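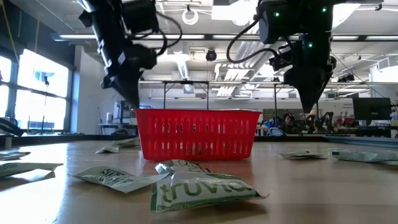

Our count for the Findley set stood at 807 episodes when I went home Friday. The target for this task is picking up sweetener packets and putting them in the red basket, with two arms, and I want the starting layouts to differ every time. So the packets get scattered by hand – some in front of the basket, some behind, a few far out to the sides.

I threw out 15 episodes this week, mostly for long pauses by the operator. Another 127 still need to be checked. I'll do those before we change the basket.

2020-02-09, posted by Hutchins

Contact | © 2020 Hutchins | Back to top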